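Working rules for hand-held gripper recording
May 11, 2023

From Monday the revised working rules apply at every recording table in the Kallio building. They replace the two-page sheet that Parvaneh Mousavi wrote when we had one table, and they will be looked at again in June. The full text is on the shared drive under Brestton. The parts that change how people work day to day are set out in this item.

The first change concerns the start position. For anything with a hinged lid, the operator opens the lid fully and lays it back flat on the table before recording, unless the task sheet says that opening it is part of the task. The gripper fingers should be open and clear of the object. 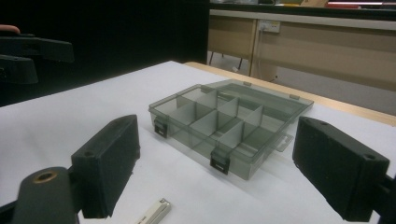
Compartment organiser with the lid laid back, as seen from one of the hand-held grippers.

We went through 271 recordings from the Kanum set and threw out 35 of them. Most of those had a lid left half up, which hid the contents from at least one camera. It is a small thing to check and an expensive one to miss.

The second change is about cables. Each gripper's cable must have enough slack for the hand to reach the far side of the work surface without pulling. Check this with a slow reach on both sides before the first recording and again after any break. If a cable catches on a stand or on the object, stop the recording and mark it. Do not try to shake it free while the task is running.

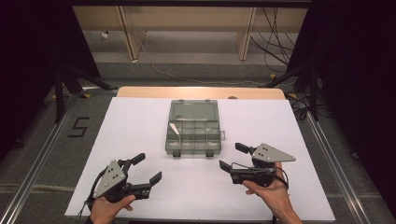 Floor marks come under the same heading. Stands go back to their marks at the start of each session, and the marks are not to be moved or taped over without a note in the log. Xóchitl Ventura keeps the log for all tables and will answer questions about older marks.

Third, hands. Keep a steady grip, and do not reach in with a bare finger to nudge a part into a compartment. If a part is dropped, pick it up with the gripper or end the recording there. A recording that ends early is still useful if it is labelled properly – one with an unlabelled correction in it is not.

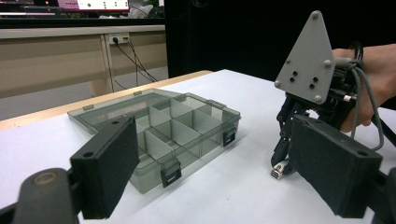 Finger pads are to be looked at every 1000 recordings and replaced at 2000, or sooner if a pad is lifting or no longer sits square. Wipe them at the end of the day with a dry cloth only. Spare pads are in the Kisusik drawer, and whoever fits a new one writes the date and the side, left or right, in the log.

Comments on the rules should go to Parvaneh by the end of the month.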